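Does the Sorting Robot Really Look After Itself?

A closer look at Skimer, a robot that puts buttons in trays

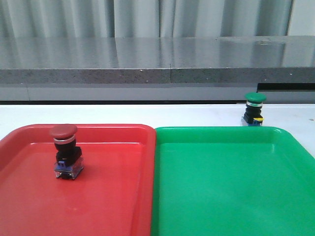

Zdzisław Rutkowska wrote to us after our last robot page to complain that we had made it all sound too easy. A robot doesn't get tired, the letter said, but somebody has to get up early and clean it, and why did we leave that part out?

Fair enough. We went back and asked.

Skimer is a robot arm in a workshop at a company called Pluvov. Its job sounds simple. There is a red tray and a green tray. There are push buttons, the big round-topped kind you can hit with your whole palm. Red buttons go in the red tray, green buttons go in the green tray. You could do it when you were three.

The brochure says Skimer "sorts by itself." Let's see about that.

Before it starts

A robot arm doesn't look around the room the way you do. It has been told where the trays are, and it goes to those spots. If you slide a tray over by the width of your hand, Skimer may carry a button to the old spot and let go. It won't say "oops." It doesn't know there was an oops.

So every morning a person named Iwona Witkowska sets things up. She pushes the two trays together until their rims touch, then checks them against marks on the table. She wipes the trays, too. Shiny plastic bounces light back, and a bright spot can fool the camera that tells Skimer what color it is looking at.

Next comes a test. She puts a red button down and lets the arm pick it up slowly. Then a green one. If both land in the right trays, she sets the arm to its normal speed. If one doesn't, she stops and finds out why.

All this happens before the robot has "sorted by itself" even once.

What is it picking up, anyway?

The buttons are more than a round cap. Under the cap there is a silver ring, then a black body, and at the bottom a clear part you can partly see into. When a button like this is built into a machine, that bottom part is where the switching happens. Pressing the cap makes or breaks an electric connection inside.

That makes it an awkward thing to grab. It's wide at the top and narrower below. Squeeze the cap and it might slip. Squeeze the clear part too hard and it might crack. Skimer's fingers are supposed to close on the black body, and the grip has to be set just right. Guess who sets it? (It isn't Skimer.)

Looking after the arm

The fingertips have rubber pads, and the pads wear smooth, like the bottoms of old sneakers. Iwona changes them after every 2000 picks. The first time we heard that number it seemed huge. Then we learned that Skimer makes 144 picks in an hour on a good day, which means new pads after less than 14 hours of work. You can check our division.

She keeps a notebook by the table. One page from January reads: "Kept dropping green. Checked pads, fine. Checked grip, fine. Camera lens had a thumbprint on it. Mine." It took her 70 minutes to find.

We asked whether the robot could have spotted the thumbprint. The people at Pluvov told us a newer model, called Greseo, will be able to check its own lens. Maybe it will. We'd like to see it do that with jam on the glass before we believe it.

When it has to be repaired

First rule: the power goes off before any hands go near the arm. All the way off, with a lock on the switch, and Iwona keeps the key in her pocket until she is done. An arm that is standing still could just be waiting for its next instruction — you can't tell by looking. If you ever visit a workshop, stay behind the line on the floor even when nothing is moving.

After a repair, the slow test gets done again from the beginning, both colors.

So is it any use?

Yes, for some things. Skimer will make the same move all afternoon without getting bored, and Iwona says she would not want to sort buttons for that long. She also says she could beat it in a race, and we believe her.

But "by itself" is a funny way to describe a machine that needs its trays lined up, its lens wiped and its fingertips changed. Next time you read those words in a brochure, try asking who cleans it.

Page last checked 11/25/25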